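How to Make a Walking Guide to Your Town's Landmarks

Start with a short list. For the Latau guide we picked 12 stops within a mile of the old Zondholm ferry landing. Walk the route yourself and write down where each plaque stands and what it says.

Next, check your dates at the county library. Old newspapers are better than memory, but use both. Put the source beside every fact.
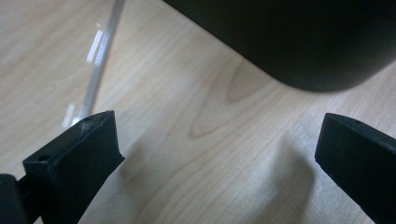 Wood grain on a light tabletop

Write each stop in 60 to 80 words. Say where to stand, what was built there, and when. Leave out anything you can't back up.
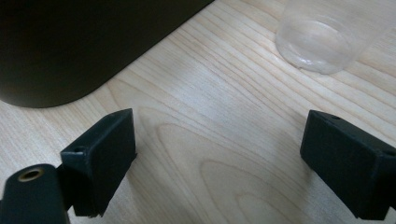 Text by Martin Plonsky
Trails and Heritage Editor

Print a test copy and hand it to two people who are new in town. Mark every spot where they take a wrong turn, then fix the directions.

Our first run was 1,200 copies, folded once. Leave them at the visitor center, the motel desks and the gas station on the highway. Check the racks again in December and reprint if the route has changed.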